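Diary, August - still fiddling with the website

Up far too early and straight to the laptop, which I keep promising not to do before breakfast. The visitor numbers for the week had come in overnight and I wanted to see whether the new page titles had done anything. They've crept up. I'd like to say they shot up, but crept is the right word. The page on mending jumper cuffs is still the one everybody lands on, and the one I'm proudest of (the long piece about the mill at Skornach, which took me most of the spring) is still being read by me, my sister and possibly a search robot.

I've changed its title again. It was called "A Day by the Water", which I loved, and which tells a stranger absolutely nothing. Now it's "Visiting the old wool mill at Skornach: what to see and how to get there". Not poetry! But when I pretended to be somebody typing into a search box, those were more or less the words I'd have used. I felt a bit of a traitor pressing save.

Then I spent an hour on Tresum, the thing I pay for every month that tells me what people were searching for when they found me. I really only use two bits of it. There's a list of searches, and there's a list of pages on my site that have something wrong with them, and the second list is always longer. This morning it had found 200 pictures with no description attached. I knew there were some. I didn't know I'd been quite that lazy. I made a pot of tea and did the first batch, all from the clothes pages, and got faster as I went along. Lavender top, pink top, blue cardigan with the odd buttons. I had been writing things like "lovely summer knit perfect for summer knitting" a couple of years ago, after reading some dreadful advice somewhere, and I deleted every one of those with real pleasure.

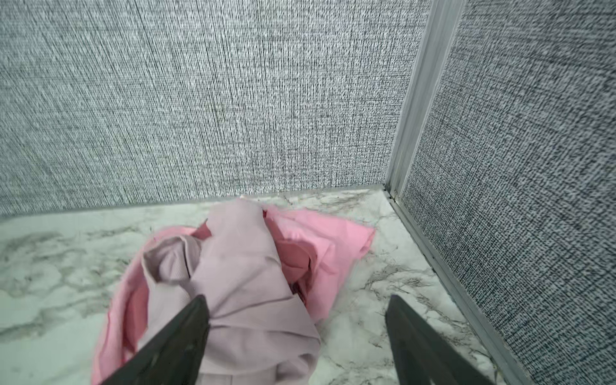 Afternoon, and the links

Rain, so no excuse. I'd put off the broken links since before Easter. A whole clutch of them pointed to Zuvach, a yarn directory that used to send me a fair few readers, and they've moved every single page they have without leaving any signposts behind. So I went through my old posts one at a time, finding the new address where there was one and taking the link out where there wasn't. Dull, dull work. I had the radio on and couldn't tell you a word of what was said.

While I was in there I kept rereading the old posts, which is fatal. Some are fine. One on washing wool by hand runs to 3,000 words, and I don't think I get to the washing until well past the middle - there's a long bit about a holiday cottage, and a cat. I do like the cat. But if someone has a sink full of water and a jumper in their hand they don't want the cat, so I've moved the washing instructions to the top and put the cottage underneath for anybody who fancies staying on. I gave it some proper headings too. It looks so much more like a page someone might finish.

I also found three posts that were all about moths. Three! Each one has the same tips in a slightly different order, and according to Tresum they take turns appearing in the results, and none of them does well. I'm going to make one good moth page and point the other two at it. I've written that on the back of an envelope and stuck it to the lamp, where it joins the other envelopes.

The other thing I did, and I'm rather pleased about this, was to link the pages to each other. The cuffs page gets all those visitors and didn't lead anywhere. They'd read about cuffs and off they'd go. Now there's a line near the bottom sending them on to elbows, and another to folding and storing knits, and one (shameless) to Skornach.
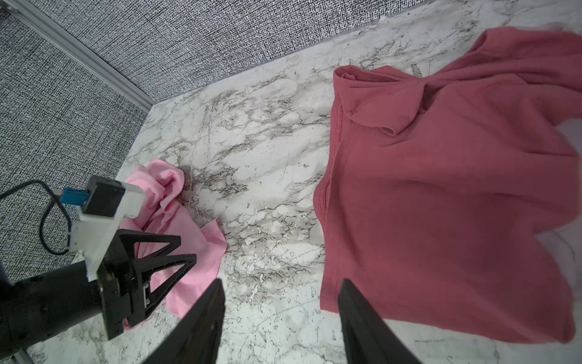 Ribbed knit shirt in dusty pink, partly folded.

An email came from Zaugg just as I was packing up. They're the people who rang in the winter offering to put me on the first page of the results, and now they'd like me to buy a bundle of links from other websites. I had a look at a few of the sites. One was about roof repairs and one was about fish tanks, and I can't for the life of me see what either would have to say about jumpers. I've said no thank you, politely, for the second time. I was tempted for a minute or two, I'll admit it. It would be so nice if there was a button.

What I'd much sooner have is one decent mention from someone who knits. I've drafted a note to the local history group who look after the mill's web page, asking if they'd like to add my piece to their reading list, and I shall read it over tomorrow before I send it, as I come across a bit breathless in the first paragraph.

Speed next. The front page takes 5 seconds to appear on my phone, and I sat there counting with my thumb hovering. It's the big photographs at the top, I'm fairly sure. I swapped two of them for smaller versions and got it down to 3, and then the kettle boiled and I lost interest.

Still to do: the moth page, the rest of the picture descriptions, and find out why the contact form sends me everything twice. Bed by ten, if I leave the phone downstairs.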